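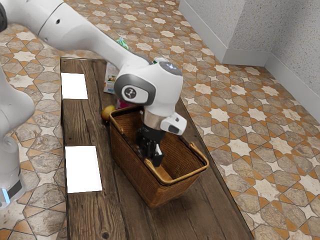

*Simulation view, basket task: the arm with its gripper lowered into the woven basket.*

**Progress report, October 15, 2025**
Project: Olia (picking and packing groceries in simulation)
Prepared by: Naima Kamel
For: Madhu Nigam, Gimton

**Summary**

The main event of this period was a fault in the motion planner that let the gripper press into the basket rim without triggering a stop. We found it in simulation. The physical arm has not been run with this version and will not be until the fix is signed off. The schedule for the basket task has slipped by 2 weeks. The other work packages are on time.

**What went wrong**

Anju Vishwakarma was reviewing the logs from the basket runs when she noticed contact forces on the fingers well above the limit we agreed with you in January. The arm should have halted and backed out. In the affected runs it kept going down, and the run was still scored as a success if the item ended up in the right place.

She went back through the full set of 1516 runs. The limit had been passed in over 7 percent of them. Nearly all were cases where the item lay close to a wall of the basket and the fingers had to come down next to the rim.

**Cause**

There were two separate problems.

The collision shape for the basket was a plain box with straight sides. The basket model itself tapers toward the base and has handle pieces on the rim. The planner did not know about the handles and treated the space they take up as free.

The second problem is more serious. The force check was switched off during the last part of the descent. Kiran Dubey had added that exception so that light contact with soft packets would not end a run early. It was meant to apply to packets on the open table, but it was written in a way that covered every descent. Our review should have caught this and did not.

**What we have done**

- Replaced the box with a collision mesh that follows the basket walls, rim and handles.
- Removed the exception. The force check now stays on for the whole motion, with a separate, lower threshold near the rim.
- Changed the scoring so that any run over the limit counts as a failure.
- Withdrawn the success rate given in our last report. Please do not quote it.

Rasha Rizk is rerunning the full set on the Shakya cluster. Early results show the arm stopping at the rim as intended. They also show more aborted picks, and we expect the corrected success rate to be lower than the old one.

**Still open**

The arm sometimes stops with the fingers inside the basket and has no safe way to retreat – it waits for an operator. That is acceptable in simulation but has to be solved before hardware trials. Rasha is working on a straight-up retreat move, tested first in Orby, our small-scale test setup.

**Request**

We ask for your agreement to move the hardware trial back by 2 weeks. No extra money is needed. Changes to the force check will from now on need two reviewers, one of them from outside the planning group.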